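Jibrin (event music)

Print this page | E-mail this page

Jibrin is a style of processional drumming played at weddings and naming parties in the port district of Taltel. The name is also used for the group of players, normally seven, who are hired as a unit. A jibrin walks ahead of the couple from the house to the hall and stops playing at the door.

The lead drummer sets the pace and signals changes with a short double stroke. Four players carry the low drums and the rest play hand bells. Most sets last up to 99 minutes — longer if the walk is uphill — and are built from a stock of tunes that every player is expected to know by heart. Singing is uncommon outside the older families.
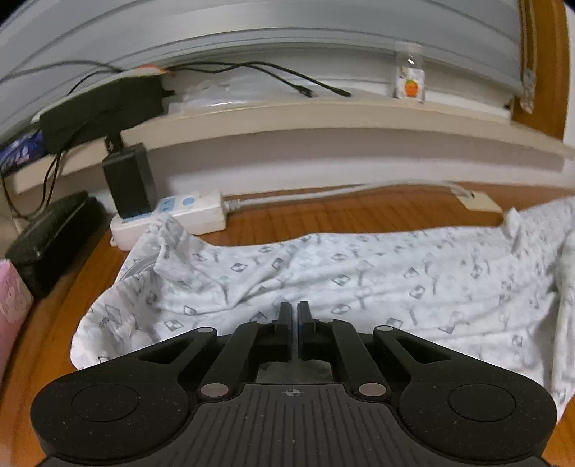 Xolani Maluleke disputes the usual account of the bells, writing that they were added only when halls grew larger and the drums alone no longer carried to the back rows. Earlier writers treated them as part of the style from the start.

Bookings were once made through the lead drummer's family. Since the opening of the Prustetti hall, which seats 1,453, most have gone through agents, who often pair a jibrin with a dance band for the evening. Fees are split evenly, with an extra share for the lead.

The first recordings were made by Jaanus Dambrauskienė and issued on the Trodik label. They were taped indoors, and players have complained that the tempo is slower than it would be on the street.

See also: Processional music; Wedding bands; Hand bells

Contact us | Copyright Trodik Music Reference | Back to top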